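Part 2: Setting up your Tusau dehumidifier

Right, you've got it out of the box and peeled off the tape (there's a sneaky strip under the bucket, I missed it the first time). Let's get it going! I wrote this section after setting up two of them in my own basement in Brindthorpe, so it follows the order I wish I'd used.

1. Stand the unit upright and leave it alone for 2 hours before you plug it in. If it rode home on its side, leave it overnight.

2. Pick your spot. You want a clear foot of space on every side, and a bit more above the vent. Mine sits near the stairs, where the air moves.

3. Slide the bucket in until it clicks. No click, no start – the red light just sits there blinking at you.

4. Plug it straight into a wall outlet.

CAUTION: Please don't use an extension cord or a power strip. And keep the unit well away from the sump pit.

5. Press Power, then set the humidity to 50. I know it's tempting to go lower, but it'll run all day and you'll hear it upstairs.

Note: The fan keeps going for a few minutes after you switch off. That's normal, so don't yank the plug.

Using the drain hose

6. If you'd like to skip emptying the bucket, screw the hose onto the back port, hand tight. Run it downhill all the way to the drain, with no loops or kinks.

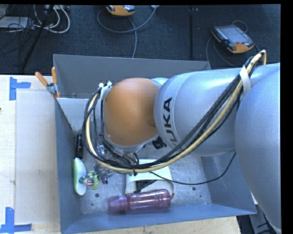 7. Check the joint after an hour with a dry paper towel. If you find a drip, unscrew the hose, make sure the rubber washer is lying flat, and try again.

8. Wash the filter every 1,000 hours, when the little light comes on. Lukewarm water, no soap, and let it dry completely before it goes back in.

Note: If your basement drops below 68 degrees, you may see the defrost light now and then. Mine starts doing it in November. Leave it be and it clears by itself.

Last updated 19th September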